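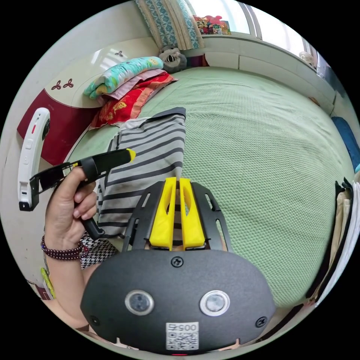 About Olier

Hi, and welcome! I'm the one who answers the phone, teaches the Tuesday beginners and writes these pages, so if you find a typo you know who to blame. Olier is a small language school in Drovport. We teach French and Spanish to grown-ups, mostly in the evenings, in two rooms above the old shoe shop on the harbor side.

I started the school after years of teaching high schoolers who mostly wished they were somewhere else (I liked them a lot, and I still get the odd postcard). What I wanted was a class full of people who had picked it for themselves. My first group was five people at my kitchen table with a borrowed textbook and far too much coffee. One couple was getting ready for a long walk across northern Spain, and they made it, blisters and all. By the next spring we'd outgrown the kitchen and I signed a lease I was scared to death of.

These days we run day classes too, plus a conversation hour on Saturdays that tends to go on well past the hour. Last year 184 people took a course with us. Some come for one term before a vacation and some have been here so long they correct my spelling on the board.

How we teach

We talk. A lot! You'll be saying things out loud in the first ten minutes, even if it's only your name and what you had for breakfast. Grammar comes in when you need it, and I've got a whole drawer of handouts for people who love a good verb table (I'm one of them). Groups are small and they stay small. If a class fills up I'd sooner open a second one than squeeze in more chairs.

We don't give grades. If you want to sit an official exam we'll help you get ready and tell you frankly if we think you should wait a few months, but most of our students never take one. They want to order dinner, follow a movie, or talk with their in-laws.

The word list

Everybody asks about the list. When you join you get a little booklet with the 500 words I think you'll use most, and when you've worn that one out there's a second booklet that takes you up to 1000. I put the first one together on my own over one long winter and I've changed it every year since. "Umbrella" has been in and out four times. Students are very welcome to argue for a word, and they do, loudly.

The library

The back room has shelves on three walls and 600 books you can borrow, from picture books to big fat crime novels. Write your name in the notebook by the door, take what you like and bring it back when you're done. We've got a shelf of old magazines too, and a few board games that are missing pieces but still work fine.

Our other place

Since last fall we've also had a Thursday group out in Skodthorpe, in the room behind the bakery. It's French only for now. I'd love to add Spanish there, so if you live out that way and you're interested, send me a note and I'll put you on the list.

Coming to see us

You can sit in on any class once for free, just call first so I can save you a seat. The door is the green one to the left of the shop window, and the bell sticks a bit, so push hard. Fall sign-up opens in August and classes start after Labor Day.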